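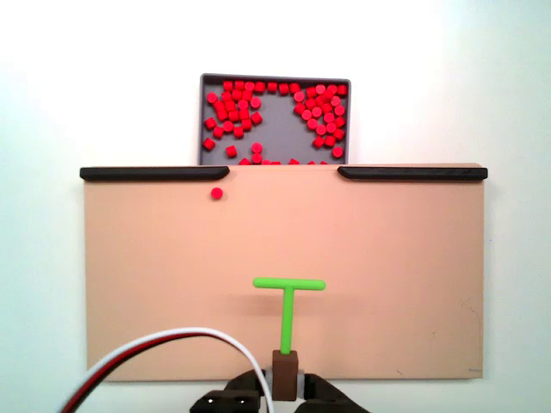 Marek Hudec wrote in after the October page to say that his arm had learned to hesitate, beautifully, exactly the way he does before every stroke, and could we please cover pushing small parts around with a tool.

Gladly, Marek. Your arm is a good student. It copies the sip of coffee along with the work, so put the coffee down before you press record.

What follows comes from the bench at Pakzad, where we push little red pucks with a green T-shaped pusher and call it a career.

Grip first, record second. Give the gripper a block to hold and fix the tool in the block. Skinny handles roll between the fingers, and you'll spend the evening teaching the arm to cope with a crooked tool.

Rehearse the stroke with your own hand. Do it slowly, holding the actual pusher. If you have to bend your wrist in a way the arm can't, find that out now. I found it out after 214 recordings.

Go in behind the pieces, lower, push, lift, come back. Dragging the tool home across the board brings half your work home with it.

Leave the stray one alone. When a single puck parks itself on the board, every instinct says reach in and flick it. Go get it with the arm, and keep that recording. Strays are most of the job.

Tie up the cables before a long session. Run the arm to its farthest corner and then its nearest, and look at how much slack you have at each end.

Change the starting pile. Stir the tray between runs, heap it left, heap it right, leave a bald spot in the middle. Stefaniia Sirko once gave me 24 runs from the same tidy heap, and the arm was a genius until somebody sneezed.

Remote control or by hand? Guiding the arm by hand is quicker to pick up, but your sleeve gets into the camera view. With a remote you see what the arm sees and swear more. I use the remote for pushing and my hands for anything that has to fit in a hole.

Throw out the bad ones the same day. By morning they all look fine.

Stop when you start getting clever. For me that's a little after nine at night.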